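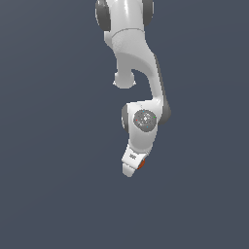
Can a small shop try out a robot arm before it owns one?
It can as of this week, with a new simulation kit called Grorkulel that runs on an ordinary office computer.

Pletano, the software firm behind the kit, put it on general release on 24 Mar 2026 after a long trial with a small group of customers that started in November. The idea is simple and pretty exciting: pick an arm, hang it from a ceiling or stand it on a bench, and work out how it should move before anybody spends money on hardware or drills a hole in the shop floor.

"We wanted people to be able to make their mistakes on a screen," said Ginevra Negri, who leads the project at Pletano. "You can drive an arm straight through a wall all afternoon and the only thing you lose is the afternoon."

The kit comes in two editions. The bench edition covers a single arm and one gripper, and costs $2,333 for a permanent license. The floor edition adds conveyors, fences and several arms working together, and is priced by quote. Both have a free trial that lasts 60 days, with nothing locked or left out, and projects saved during the trial still open afterward in a viewer.

A new project begins with the arm by itself against a plain background. There's no floor, no table, nothing to bump into. Users get the joints moving first and add the rest later, and that turns out to be a lovely way to learn. Drag a slider and the wrist turns; drag another and the whole elbow swings over. Overhead mounting, a sore spot in plenty of older packages, is a single choice in the setup menu, and the software takes care of which way is down.

Dario Testa runs the packing line at Pagano, a maker of boxed pasta that took part in the trial. His team used Grorkulel to settle an argument over where to hang an arm above the sealing station. "I had one spot in mind and our electrician had another," he said. "We set both up before lunch. Mine couldn't reach the far corner of the box — so that was the end of my spot."

Testa's favorite feature is the reach map, which shades the places a gripper can get to without straining a joint. He would like it to update faster. On his older machine it took a while to redraw each time the arm was moved.

There are other rough patches. Soft goods such as bags and cloth behave stiffly, and Pletano says it is still working on them. The manual is good on joints and motion but thin on grippers, with two short pages on adding your own. Drawings exported to older design programs sometimes lose their labels.

Still, the basics feel great. Menus are in everyday language, undo works all the way back to the start of a session, and the arm answers the mouse with no lag to speak of on a recent laptop. Finished motions can be exported as a program for the real arm, though Pletano asks customers to run it at low speed first, with a person at the stop button.

Training is handled by Ferer, which will teach a two-day beginner course in person and online. Vittoria Marras, who wrote the course, said no programming background is needed. Students spend the first morning moving one joint at a time and finish the second day with a complete pick-and-place job.

A version with Italian and Spanish menus is planned for November. Current trial customers can move to the release version at no charge, and their saved projects will carry over.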